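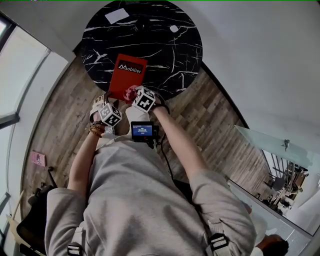

3. Évaluation du kit de capture manuelle Fenico

3.1. Périmètre de l'évaluation

La présente section rend compte de l'examen du kit Fenico, commercialisé par la société Stellura à destination des laboratoires et des intégrateurs qui constituent des jeux de démonstrations pour l'apprentissage de la manipulation. Le kit a été comparé au système Drakley, déjà en service dans nos locaux, selon trois critères : le temps de mise en place sur l'opérateur, la continuité du suivi des mains et la part d'enregistrements exploitables après rejeu. Les aspects tarifaires, qui dépendent du volume commandé et du contrat d'assistance, sont traités en annexe.

3.2. Matériel et port

L'équipement examiné se compose d'un harnais à bretelles, d'un boîtier caméra fixé au niveau de la poitrine et de cubes de marqueurs fiduciaires montés sur les mains (figure 3). L'effecteur se porte directement sur la main, de sorte que l'opérateur conserve l'usage de ses deux bras au-dessus du plan de travail. L'écran du boîtier affiche un relevé de temps, que l'opérateur peut consulter en baissant les yeux.

Figure 3. Opérateur équipé, assis à une table ronde en marbre noir. Un cube de marqueurs est monté sur chaque main ; la main gauche porte l'effecteur blanc à doigts rigides, la main droite tient un petit objet rouge froissé. Au bord de la table, catalogue ou chemise rouge portant la mention « Mobilier ». Relevé de l'écran : 00:00:35.

La notice fournie par Stellura prévoit un réglage des bretelles avant chaque série. Cette étape s'est révélée déterminante. Un harnais trop lâche laisse le boîtier pivoter lorsque l'opérateur se penche, et l'orientation relative de la caméra et des mains cesse alors de correspondre à l'étalonnage initial. Nous recommandons de répéter la pose de référence à chaque changement d'opérateur, ce que la notice présente comme facultatif.

3.3. Protocole

Les essais ont porté sur 19 opérateurs, dont huit n'avaient jamais utilisé de dispositif de capture porté. Chacun a réalisé une série de tâches de table avec des objets souples et des documents reliés : saisie, transfert d'une main à l'autre, dépose, alignement sur un bord. Les objets souples ont été retenus parce qu'ils mettent en défaut les pinces à course fixe et qu'ils sont peu représentés dans les jeux de données dont nous disposions.

Aucune consigne vestimentaire n'a été donnée, hormis celle de dégager les poignets. Les surfaces brillantes n'ont pas été recouvertes, l'objectif étant d'apprécier le comportement du kit dans des conditions d'éclairage ordinaires. La synchronisation des flux et l'estimation de pose ont été confiées à la chaîne logicielle Bạch, dans sa configuration par défaut.

3.4. Résultats

Sur l'ensemble des séries, 67 enregistrements ont été soumis au rejeu ; 14 ont été écartés. Les rejets se concentrent sur les phases de transfert, durant lesquelles une main masque le cube de l'autre. La géométrie cubique atténue cette difficulté, plusieurs faces restant en général lisibles, mais elle ne la supprime pas lorsque les avant-bras se croisent. Le système Drakley présente la même limite et y ajoute une dérive progressive de l'orientation du poignet, que nous n'avons pas observée avec le kit Fenico.

Le temps de mise en place est nettement favorable au kit Fenico chez les opérateurs expérimentés. L'écart se réduit chez les débutants, pour lesquels le passage du câble du boîtier et l'ajustement des boucles demandent l'aide d'un tiers. Plusieurs participants ont par ailleurs signalé une gêne liée au câble en position assise.

3.5. Appréciation

Le kit convient à la collecte de démonstrations bimanuelles sur table, sous réserve d'un étalonnage systématique. Son emploi pour des tâches debout, avec déplacement de l'opérateur, n'a pas été évalué. La documentation technique gagnerait à préciser les tolérances admises sur la position des cubes ainsi que la procédure de remplacement d'un marqueur endommagé, points sur lesquels le service d'assistance de Stellura a été interrogé en février. Les réponses obtenues sont reproduites en annexe avec les conditions de garantie.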